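Gripper stalls part way through a close, then the arm stops with a force fault. Where would you look first?

Posted by Asabe Ekwueme in Arms and Grippers

Hello everyone, and apologies in advance because this is going to be a long one. I've been lurking for ages and have learnt such a lot from you all, so I'm hoping somebody will recognise this.

I have a small arm on a bench, with a two-finger gripper, and I've been using it for a simple tidying routine. It picks up one small thing at a time, moves it a little way across the table and sets it down again. The controller is a Vokstead and the gripper software is Umis, both as supplied, and I haven't fiddled with either beyond the usual settings (well, I changed the approach speed back in January, but it ran happily for weeks after that).

What goes wrong is this. Every so often the fingers start to close, stop before they should, and a second or two later the whole arm halts with fault 303, which my manual lists only as "gripper force out of range". I clear it, send the arm home, run the same pick again and it's fine. Then it does it again after lunch! I've had it with the small card box and with the green block, and never yet with the remote control, though I may just have been lucky there.

Things I have tried so far: cleaning the finger tips, re-seating the plug at the wrist, lowering the closing force, and raising it again when that made things worse. I also swapped the power supply for a spare, which made no difference at all.

I should say that I always have the stop button by my left hand and I don't reach in while it's powered. But I did get a fright last time, when I cleared the fault and the fingers opened by themselves and dropped what they had. Is that normal?

Any ideas very gratefully received, however obvious.

Tuncer
Probably the cable. It usually is. Swap it and see.

Graven
Welcome, Asabe, and please don't apologise, I wish more people wrote it all down like this.

I'd take the fright first. On a good many grippers, clearing a fault also resets the fingers, and the reset includes opening them. Look in your settings for something like "home on reset" and turn it off if you can. Until you've found it, treat every clear as though the fingers are about to move. Hands well out, and put something soft underneath if whatever it's holding might break.

Now the stall. Tuncer may well be right, but I wouldn't buy a cable before doing a test or two. Take everything off the table and open and close the gripper on nothing at all, 90 times or so, with the wrist kept still. If it never faults, do the same again while the wrist turns slowly from one end of its travel to the other. A fault that only comes with the wrist turning points very strongly to the wiring, and you can then look for the spot where the cable is being pulled or pinched. If it faults with the wrist still, I'd be thinking of the gripper itself, or of grit in the finger slides.

The other thing is how close together your objects are. If one finger comes down on a neighbour on its way in, the force reading can jump before the gripper has hold of anything. I had that for a fortnight with a tin of screws and blamed everything else in the room first. Could you put up some pictures of the table while you're working? From above if possible, so we can see the gaps.

Asabe Ekwueme
Thank you both so much! I found the reset setting and it was indeed switched on, so that's one mystery gone and I feel a good deal calmer. I haven't run the long test yet, but I do have the pictures you asked for, Graven. 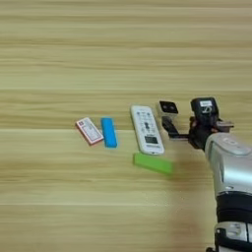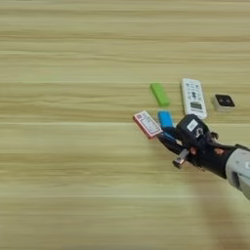
The card box and the blue block are the pair I'd most like your opinion on.

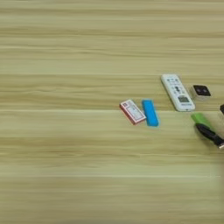
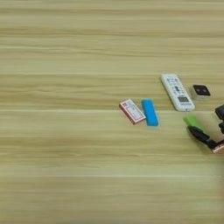
I'm going to do the empty test tomorrow morning, first with the wrist still and then turning, and I'll write down the wrist angle each time it stops (if it stops, it's bound to behave now that I'm watching). If it passes both, I'll put the objects back with a good hand's width between them and start again from there. Would you leave the closing force where it is in the meantime, or put it back to the factory value? I've changed it so often that I'd quite like to begin from something sensible.

Graven
Factory value, please, and leave it alone until both tests are done. Change one thing at a time or you'll never know which one cured it. And do note how long the arm had been running when it stops, as you mentioned it coming back after lunch and I'd like to rule out something warming up.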